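The men at the Jultine work camp rose before the kitchen lights came on, and on the morning of 14th January one of them rose a good deal earlier than that. By the time Officer Yu-ting Choi came along with her clipboard and her thermos of sweet tea, Pao-chu Chien's bunk was made up as tidy as a hotel bed, and Pao-chu himself was 3 miles down the Vidal road in his kitchen whites.

She knew him, of course. She knew them all, and she knew he had only until April to serve, and it made her so cross she had to sit down on the bunk for a moment before she picked up the radio.

"He's gone to his mother's," said old Kuo-hua Tseng from across the aisle, pulling on his socks. "She's poorly. He had the letter yesterday, and he read it to the whole dormitory, bless him, twice."

"He could have asked me."

"He's shy of asking, miss."

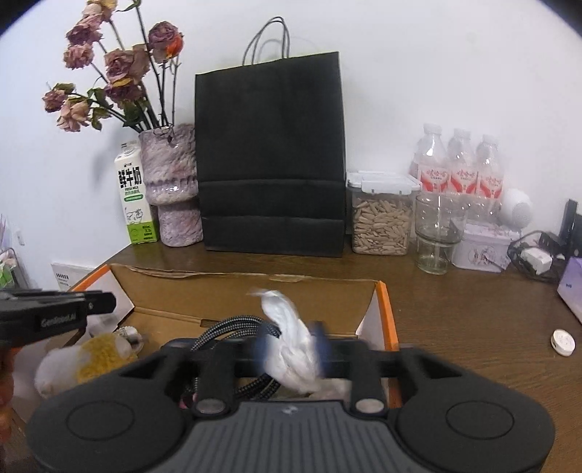

Kwok-wai Fu
Fiction Contributor

So she drove out herself, with the heater roaring, past the Wurov grain sheds and the long frozen ditch, and she found him sitting on a milestone with his shoes off, rubbing his feet.

"I was coming back," he said.

"Get in," said Yu-ting Choi, and she poured him the last of the tea.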